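Worneck Flooring
About Us

Worneck supplies and fits carpet for offices, schools and small hotels. The company was started by Helmi Pitkänen, who had spent years as a fitter and wanted to run a shop where the person who measures the floor is also the one who lays it. Orysia Karpenko joined later as a partner and looks after orders and scheduling.

We work from one building in Groltham, with the showroom at the front and the stock room behind it. Most of our business is carpet tile and broadloom in plain or striped patterns. Grays sell best and always have.

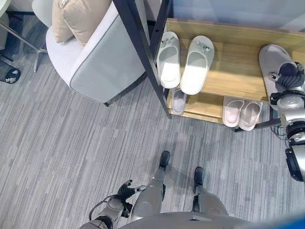 How we work

We visit, measure and send a written quote. The quote covers removal of the old floor, any patching underneath, and the new carpet - stairs are priced separately. If you have furniture that needs moving, tell us at the visit. We can do most jobs in the evening so your office stays open.

For orders over 400 square feet we bring full-size samples to you. Smaller samples can be picked up at the showroom or mailed. 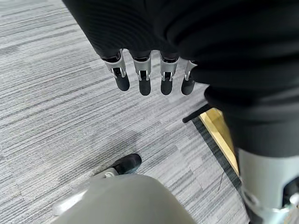
Striped carpet in gray

Our ranges

Kutov is our everyday line for hallways and open offices. Didenko is heavier, with a thicker backing, and suits meeting rooms. Both are kept in stock in the common colors. Special colors take longer and need a 50 percent deposit. 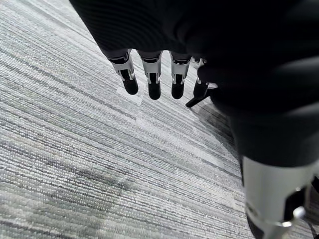 Gray stripe, seen from above

Visiting us

The showroom is closed for stocktaking the first week of March. Parking is behind the building, off the side street.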